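Stakgate: a home library catalogue in one text file

Stakgate keeps track of the books you own, where you put them and who has borrowed them. It began as my own list (I kept buying second copies of things!) and it has grown into something I use nearly every day. Your whole catalogue is one plain text file, so you can open it in anything.

Getting started

Unpack the folder, run stakgate new, and type in your first book. Title and author are enough. Shelf, language, notes and lender can wait.

stakgate add "The Salt Road" --by "Noreen Paracha" --shelf B2
stakgate find salt
stakgate lend 11 --to Cor

Shelf codes

A letter for the bay, a number for the shelf, counted from the top. If a bay has only one shelf, leave the number off. Codes are free text, so "landing" or "under the stairs" works beautifully too. 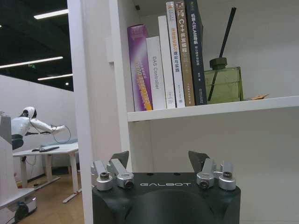
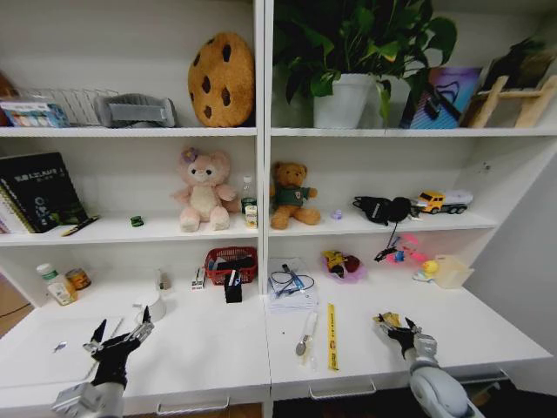
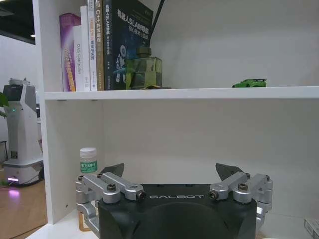 White shelving; the last picture has books on the upper shelf.

Titles in any script

My favourite part! Titles are stored as UTF-8 and sorted by script first, then alphabetically. Anouk Brouwer wrote the sorting and it copes wonderfully with mixed shelves. If you would like a second spelling to search by, add it with --also.

Sample catalogue

sample.txt holds 200 entries in 7 languages, typed in by Hanneke Verschueren from her own shelves. Over 70 have no year, and they are a good test of the date handling. Fields are split by tabs. Empty fields stay empty, please don't fill them with dashes.

Known problems

Two-volume sets get listed twice if both have the same title. Lending dates before October come out in the wrong order on Cornen machines. Jasper Van Leeuwen is looking into it.

Last updated July 22, 2018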